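About Grotach

Grotach teaches schools and small offices how to sort their drinks packaging. Irena Mazurek and Eugeniusz Kozłowski set it up in one room above the Trarska market hall, and it still runs from the same building, now on the ground floor.

Most of the work is done at a table with baskets on it. Each basket has a card, written by hand in capitals so it can be read from the back of a class. Glass goes in BOTTLE, plastic bottles go in PLASTIC whatever the label says, and drinks cans go in CAN. People get the glass and plastic ones mixed up more than anything else — the word "bottle" is to blame, and we talk about that early on.

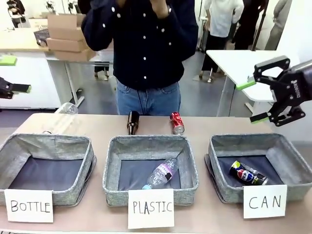

Page last changed: June

Grey fabric baskets stand along the front of the table, with the things still to be sorted behind them. Cans can go in crushed or whole.

Last school year we sorted 3,977 items with 400 pupils. Offices book a shorter session, which takes up a lunch hour.

We can lend a set of baskets and blank cards for a term. Write to Irena at the Trarska office — she keeps the bookings list.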